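Inicio | Asignaturas | Trabajos de alumnos | Prácticas en empresa | Contacto

Brazos robóticos en la cocina de personal: qué cambia para quienes trabajan en ella

Informe de prácticas. Autor: Bohdan Romaniuk
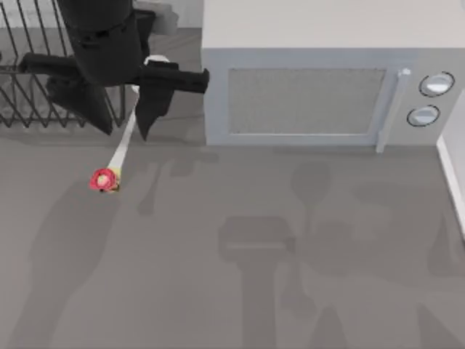 Compartido 19 veces | 3 comentarios

1. Punto de partida

Este informe recoge lo que observé durante mis prácticas en la cocina de personal de Plimura, una empresa de envasado que da de comer a sus empleados en dos turnos. La cocina sirve 80 comidas al día. No es un restaurante: la mayor parte de los platos llega preparada y en el centro se calienta, se emplata, se recoge y se friega.

En marzo la empresa empezó a probar un sistema de dos brazos para las tareas de encimera. El integrador es Sarkbridge, y el programa con el que se planifican y ensayan los movimientos se llama Kodisham. Antes de mover nada en la cocina real, cada tarea se repite en simulación: recoger un utensilio, dejarlo en su sitio, apartar lo que estorba delante del microondas. Mi trabajo consistió en seguir esos ensayos, hablar con la plantilla y comparar el reparto de tareas previsto con el que había antes.

2. Cómo se trabajaba

En la cocina hay cuatro personas por turno. Una recibe y ordena los carros, dos calientan y emplatan y la cuarta se ocupa del fregadero, el escurreplatos y la encimera. Este último puesto es el que menos gusta. Se rota cada semana, aunque en la práctica las personas con más antigüedad lo cambian con las nuevas.

Pedí que me explicaran qué era lo pesado del puesto. Esperaba que hablaran del peso de las bandejas, pero casi todas las respuestas fueron sobre las interrupciones. Quien está en la encimera deja lo que hace para abrir paso, alcanzar una cuchara, retirar un plato o limpiar un derrame, y vuelve a empezar. Una cocinera lo resumió así: «Termino el turno cansada y no sé decir de qué».

3. Qué se automatiza

El proyecto no sustituye el puesto completo. La primera fase se limita a los objetos pequeños que quedan sobre la encimera: utensilios, tapas y vasos. Los brazos llevan pinzas de dos dedos y trabajan desde arriba.

Los utensilios finos resultaron ser el caso más difícil. Un mango delgado apoyado en plano deja poca altura para que los dedos lo rodeen, y si la pinza baja demasiado toca la superficie. También importa lo que hay alrededor. Un cubierto en medio de la encimera admite varias formas de agarre, pero si está cerca del microondas o del escurreplatos hay que calcular por dónde entra cada dedo y por dónde sale el brazo.

Durante mi estancia se ejecutaron 1058 ensayos de agarre en simulación. De cada uno se guardaba el tipo de objeto, su posición, la orientación y el resultado. Para las tareas de utensilios, la empresa pidió un 75 % de agarres correctos antes de pasar a la prueba física. Los vasos superaron ese valor pronto. Los utensilios de mango fino lo alcanzaron al final, después de modificar el ángulo de aproximación.

Los ensayos incluyen utensilios de formas poco habituales, con cabezas decoradas o mangos de grosor irregular. Al principio me pareció una pérdida de tiempo. El técnico de Sarkbridge me explicó que, si solo se entrena con cucharas iguales, el sistema falla el día que alguien compra otras. En la cocina de Plimura hay cubiertos de tres compras distintas, así que el argumento es razonable.

4. Qué cambia para la plantilla

4.1. El reparto de tareas

La persona de la encimera pasa a supervisar los brazos y mantiene el fregado. Según la descripción del puesto, debe vigilar la zona, resolver los agarres fallidos y colocar a mano lo que el sistema no reconoce. La empresa calculó que esto liberaría tiempo para el emplatado. La plantilla no lo tiene tan claro. Dos personas me dijeron que vigilar una máquina lenta cansa más que hacer la tarea, sobre todo en la hora punta, entre las 13:00 y las 14:15.

Creo que las dos partes tienen razón en algo. El tiempo de manos baja, pero la atención sigue ocupada. En el cálculo de la empresa solo aparece lo primero.

4.2. El orden de la cocina

Para que los brazos trabajen bien, la encimera debe estar despejada y los aparatos fijos en su posición. El microondas no se puede correr unos centímetros para limpiar detrás sin volver a ajustar el sistema. Antes cada turno colocaba las cosas a su gusto y ahora hay un plano pegado en la pared. Este fue el cambio que más comentarios provocó, más que la presencia de los propios brazos.

4.3. La formación

Se dieron dos sesiones de una tarde. En la primera se enseñaron la parada de emergencia y las distancias de seguridad. En la segunda, impartida en la sala Symonenko, el personal vio los ensayos en pantalla y pudo señalar situaciones que faltaban. De ahí salieron propuestas útiles: cucharas apoyadas en el borde, cubiertos cruzados, un paño mojado encima de un plato. Ninguna estaba en la lista inicial. El integrador las incorporó.

La segunda sesión estaba prevista como una demostración de veinte minutos y duró hora y media. En mi opinión, debería haberse hecho antes de redactar la descripción del puesto.

4.4. El empleo

La dirección comunicó por escrito que no habrá despidos en esta fase. No dice nada de las siguientes. Una de las cuatro plazas del turno de tarde está vacante por jubilación y no se ha publicado la oferta. Pregunté por ella y me respondieron que se decidirá cuando acabe la prueba.

5. Límites del trabajo

Las prácticas terminaron antes de la prueba física, de modo que no puedo decir cómo se comportan los brazos con vapor, grasa o prisas. Los resultados de simulación sirven para comparar un ajuste con otro, pero no para prever una jornada. Además, hablé solo con el turno de mañana y con una persona del de tarde.

6. Recomendaciones

Medir la carga de atención durante la hora punta y no solo los minutos de trabajo manual.

Revisar el plano de la encimera con los dos turnos, incluida la limpieza detrás de los aparatos.

Mantener las sesiones de revisión de ensayos con el personal de cocina, dentro del horario laboral.

Informar de la decisión sobre la plaza vacante antes de pedir a la plantilla que valore el sistema.

Anterior | Siguiente | Volver a trabajos de alumnos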